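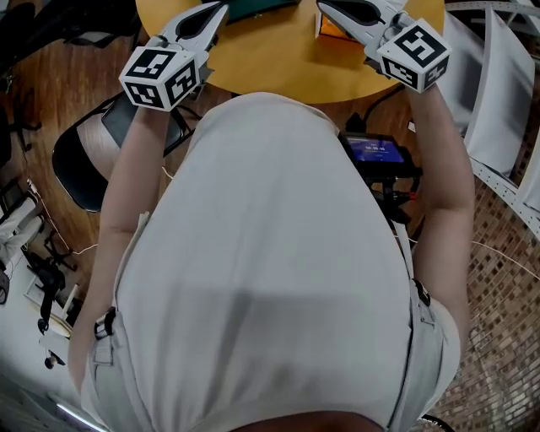
Come and have a go at our open day

Hello! I'm Harpreet Gagnon, and I look after visitors at Planlow in Tovurstead. On Aug 13, 2025 we're opening the doors for an afternoon, and I'm after people who'd like to come in, pick up a pair of hand-held grippers and do a few small jobs at a table with them. You wear a harness, you get one gripper for each hand, and off you go.

You don't need to know a thing about robots. I'd love to have people who cook, sew, mend bikes, run after toddlers – anyone who uses their hands all day without thinking about it (which is most of us, I suppose!). You do need to be 18 or over and happy to sit at a table for a bit.

Each turn lasts 2 hours, with a tea break, and you'll get a £20 voucher for the Cormier café next door. Afterwards you can stay for the Dendidum demonstration, when our robot arm has a try at clearing a table, and you can ask the team anything you like. They love being asked.

We have 200 places and last January's went quickly, so do get in early. Wear a comfy top, as the straps go over it, and leave bulky jewellery at home.

To book, ring reception on extension 464 and ask for me, or drop in and put your name on the list at the front desk.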